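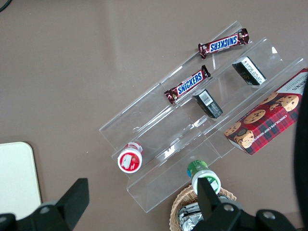

March, started 9.15

Ustier kit, second session on the shelf task. Me (Morven) and Ruaridh on the bench, Thenmozhi on the software side until lunch. Jeanie wants a view on whether we keep the kit before the loan runs out, so I am writing more down than usual.

What we have from the Ustier people: the two fingers and their mounting brackets, the wrist camera with its bracket and lead, a bag of bolts, a calibration card and a login for Samham, their teaching software. The loan is 30 days from the day it was signed for. Agnes has the paperwork and the return label. The arm is our own and isn't part of what we are judging.

Task is the one Agnes wrote for the Grumedness proposal, cut down to something that fits on a table. Small shop goods go on to a stepped acrylic stand or come off it into the basket. Chocolate bars, the small black boxes, the shortbread, the bottles with the coloured tops, the foil things. One object per go, operator driving, everything recorded in Samham. Later the recordings go to Thenmozhi to see if they are any use for training.

Fitting

Fingers went on last session and have stayed tight overnight. Ruaridh checked the bolts with the torque driver before powering up and none had moved. I had expected to write something rude about the brackets after the trouble we had getting the first one to sit square, but once they are on they are on. The fitting sheet still shows the older plate with a shorter slot. Ruaridh has marked our copy in pencil. Agnes to pass that back to them.

The lead for the camera is too short for our mounting. It reaches when the arm is in its home pose and pulls when the wrist turns past about a quarter to the left. Extension from the drawer works. If we buy, we ask for the longer lead in the order and don't pay extra for it.

Calibration with the card took two tries. On the first, Samham said it was happy and the overlay was plainly off to one side by the width of a finger. Ran it again with the card taped flat and it came good. The software should not have passed the first one. Thenmozhi has kept the log from both.

View from the wrist

Better than the camera we had on before. You can read the print on a chocolate wrapper at the height we start from, and the barcode end of a black box is clear enough to see which way round the box is. Both fingers stay in view at the bottom the whole way in, so the operator can judge the last bit of the approach without looking up at the bench. Ruaridh drove a whole block from the screen and only looked at the real thing when he'd dropped something.

The fingers do hide whatever is directly under them. Going for the foil things in the basket, the right finger covers part of what you are going for in the last stretch and you end up closing on memory. The second camera position in the Ustier booklet (higher, tipped forward) might help. Not tried yet. It means taking the bracket off and calibrating again, and I didn't want to lose the morning to it.

The acrylic is hard to see against the table. You get the edges as thin white lines and in between there is just table colour. Driving by hand this is a nuisance and no more. Samham's depth overlay is worse off: it draws the table surface straight through the steps and then jumps where there is an object sitting on one. Thenmozhi turned the overlay off after the first block. She says not to read anything into depth from these recordings and to label them as such.

By object

Bottles. Good. Round sides and a proper rim, and the plates are flat enough to take them from most angles. They come up slightly tilted if you grip low, and the tilt matters when you set down on the bottom tier, where the front ledge is in the way. Grip higher or come in from the side. Ruaridh prefers from the side. The green-topped one he can now do without thinking about it. I still clip the ledge.

Chocolate bars. Fair. Picking across the short way works nearly every time. Picking end to end doesn't, the crimped ends fold and the bar turns over in the fingers. One of the bars on the stand had been put down upside down relative to the other and we left it so, to have both in the recordings. Placing them into the inner corner of a step is easy, you can push gently until they stop.

Black boxes. Fair to good. They want to be gripped on the long sides, and on the stand the two of them end up close to the bars, so there is not always room for both fingers. I knocked a bar off twice trying. Spacing is our problem and not the kit's, but the shop people in the proposal won't space things out for a robot either, so it goes in the write-up.

Shortbread box. Poor. Too wide for the fingers the way it lies, and on its edge it slides. Ruaridh got it up by hooking one finger under the overhang and pinching the end, which he was pleased about and which I would not let anyone record as a method. Ustier sell a wider pair. We asked for them with the loan and were told they would follow.

Foil items. Mixed. They come out of the basket all right when they're on top. Lower down the fingers catch on the weave. No damage to the basket so far, and one small tear in the foil, which Ruaridh dealt with at tea.

Counts up to lunch

Jeanie asked for numbers so here they are. We planned 200 goes across the two sessions and have recorded 83 that Thenmozhi accepts. The rest of what we recorded has something wrong with it: overlay still on, wrong label picked, or a hand in view at the start. I'd say most of that is us being slow with the software and will improve. Shortbread is left out of the accepted ones altogether.

Seven stoppages that were the kit's doing. The camera dropped out on most of them, all before the extension lead went on, and the others were Samham losing the gripper and needing a restart. None since the lead was changed, which is encouraging but it's only been a couple of hours.

Samham

Thenmozhi's notes, which I am copying in from her sheet so they're in one place.

The recording side is simple and she likes it. Start, stop, keep, discard, all on the foot pedal, and the pedal is worth having on its own. Files come out in a format we can open without their viewer. Timestamps between arm and camera agree well enough for what we do.

The labelling side is slow. You choose the object from a list, and the list goes back to the top after every go. For a bench with this many things on it that is a lot of scrolling, and it's where our wrong labels came from. She has written to their support to ask if the list can stay where it was left.

The account wants to send copies of every recording to their server by default. It can be switched off, in the second settings page and not the first. Now off. Jeanie should know that the first session went up before we found it. Nothing in it but groceries and the table, but the Grumedness partners will ask and we should have the answer ready. Agnes to request deletion in writing.

No offline licence. If the login fails you can drive the arm but not record.

Compared with the Güneş set

Agnes still has the quote from Güneş and wants a line on it. We had theirs on the arm in the autumn and I went back through the notebook for it. Their fingers are softer and hold awkward shapes better, and the shortbread would have been no bother. Their camera sat off to one side and you lost sight of one finger near the table. No recording software, we used our own and Thenmozhi spent a long time lining up the times afterwards. Dearer for the fingers, cheaper overall as there's no yearly charge. I don't think it is a clear win for either. For recording by hand on small packets I would rather have the Ustier. If the job turns into boxes and bags I would not.

2.40

Afternoon block done with me driving. Slower than Ruaridh but fewer discards. Moved the cream tray further over to the left so the wrist has more room to swing, and taped the cable at the back of the table where it had been creeping forward.

Tried the low-speed setting for placing on the top tier. Helps a lot. The change between speeds is a menu and should be a button. Ruaridh reckons it can be put on the spare side of the foot pedal. Will look.

The right finger has a light scuff on the inner face. Can't say if it came that way. Photographed for Agnes in case there's an argument at the return.

Jeanie came by at the end and drove a few goes. She found the view easy and the pedal not. She asked whether we could run the top tier unattended from what we've recorded and Thenmozhi said no, and that she'd want all the planned goes and cleaner labels before she would even try it.

To do

Longer lead, in the order if there is one. Agnes.
Chase the wide fingers. Agnes.
Deletion request for the first session. Agnes, with Jeanie copied.
Second camera position, recalibrate, repeat the basket goes. Me and Ruaridh.
Spare pedal side for speed. Ruaridh.
Something matt to put under the acrylic, card or cloth, and see what the depth does. Thenmozhi.
More foil things. Whoever is passing the shop.

Arm parked, fingers left on, Samham logged out at 4.50. Stand left as it was for the morning, please don't tidy it.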